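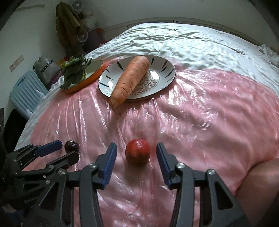
一 果物の部

赤い実の番が来ると、部長はかならず咳払いをする。威厳のためだと本人は思っている。

我々の部は、正式にはラークモント工科学院機械操作研究会という。名前が長いので学内では「つまむ会」で通っている。活動内容は、手で持つ式の二本指グリッパーで物をつまみ、それを置き、またつまむことである。春の新歓で説明すると、たいていの新入生は最後まで礼儀正しく聞き、それから軽音部へ行った。

私が残ったのは、軽音部の場所がわからなかったからだ。

その日の課題は食卓の整理だった。ただし食卓はなかった。ピンクのビニールシートを広げたのはベッドの上で、シートの向こうには白い掛け布団が、しわだらけの雪山みたいにつづいていた。にんじんは白い皿に斜めに寝かされ、細い先が皿からはみ出している。青菜はオレンジ色の楕円の器で、葉を片側に垂らしていた。

「開いて」と部長が言った。

私はグリッパーを開いた。黒い指の先の青いパッドが、赤い実の両側に来る。

「近づきすぎ」

離した。

「離れすぎ」

部長の適正距離は部長の頭の中にしかなく、来年の卒業と同時に失われる予定である。引き継ぎ資料は一応ある。表紙に「感覚」と書いてあり、二枚目から白紙だ。

二 規定について

目標は大会だった。七月に行われるオスマン杯で、我が部は二年続けて出場し、二年続けて同じところで負けている。葉物である。

果物は丸い。丸いものには丸いものの礼儀があって、正面から向き合えばだいたい応じてくれる。にんじんは長いが、長いなりに真ん中がある。青菜には真ん中がない。茎をつかめば葉が遅れてついてくるし、葉をつかめば葉だけが来る。前々回の我々は葉だけを三枚、皿に美しく並べて減点された。前回は反省して茎を狙い、器ごと持っていって、やはり減点された。

規定集には「対象物は、対象物として移すこと」とある。これを読んだ会計係は、規定集のほうを移したいと言って資源ごみの箱を見た。

優勝するのはいつもエタールの学校だ。エタールの連中はおそろいの上着を着て、無駄口をきかず、つまみ終えると一礼する。我々も一度、一礼をまねたことがある。つまんでいる途中で全員が頭を下げたので、プチトマトが審査員席の下へ行った。

三 ヒコフ

記録はすべて「ヒコフ」に食べさせることになっていた。先々代が組んだ学習プログラムで、人がつまんだ手本を見せると、自分でもつまめるようになるという触れ込みである。名前の由来は誰も知らない。先々代に問い合わせたら、自分も先輩から聞いたのだという返事が来た。計算が合わない。

手本は3000本を目標にしていて、その日の朝の時点で2345本あった。並びのよい数字だったので、部長はここでやめてもいいのではないかと言い出した。副部長が反対し、多数決になり、部長が負けた。部長の提案が通った記録は、ヒコフの中にも残っていない。

もっとも、本数の多さと賢さとは別の話だった。冬の発表会でヒコフは果物を三つ続けてつまみ、四つ目の前でぴたりと止まった。画面には「確信度 低」と出た。対象物は顧問の眼鏡だった。顧問は感心して、今年いちばん見どころのある部員だと言った。それを聞いた人間の部員たちは、しばらく顧問の机を拭かなかった。

四 つまむ

「いくよ」と部長が言い、私は指を閉じた。

赤い実は皮がつるつるしている。力が足りなければ逃げるし、余れば傷む。入部してすぐのころ、私はこれを力加減の問題だと考えていたが、近ごろは相性だと思うようになった。上達したのか、言い訳がうまくなったのかは判断がむずかしい。部の評価表には両方の欄がない。

左手のほうでは、もう一台のグリッパーがさくらんぼを担当していた。持っているのは副部長で、息を止めている。副部長は小さいものほど息を止める癖があり、去年ごま粒の課題が出たときは保健室のお世話になった。

実が浮いた。

「置いて」

「どこにですか」

部長は黙った。シートを見て、皿を見て、皿を占領しているにんじんを見た。置き場所を決めていなかったのだ。私は実をつまんだまま待った。腕がだるくなってきた。副部長は息を止めたまま、目だけで何か訴えていた。

「とりあえず、元の場所」

元の場所というのは、持ち上げてしまうと案外わからない。ピンクのシートはどこもかしこもピンクで、しわは全部よく似ていた。私は堂々と、たぶん違うところに置いた。

「いまのは手本になりますか」と私は聞いた。

「迷っているところまで含めて手本だ」と部長は言った。いいことを言った顔だったが、会計係が記録用紙の備考欄に「迷い(長)」と書いたので、部長はそれを消させようとし、消しゴムがなく、消しゴムを買う予算の話になった。残りは400円だった。会計係によれば、そのうちいくらかは次の青菜の代金である。

「次、葉物」

部長が咳払いをした。副部長がようやく息を吸った。私は指を開いて、オレンジ色の器のほうへ体をずらした。青菜はこちらに茎を向けるでもなく、葉を向けるでもなく、いつもの調子で横になっている。

「開いて」

開いた。

「近づきすぎ」

まだ動いていない、と私は言った。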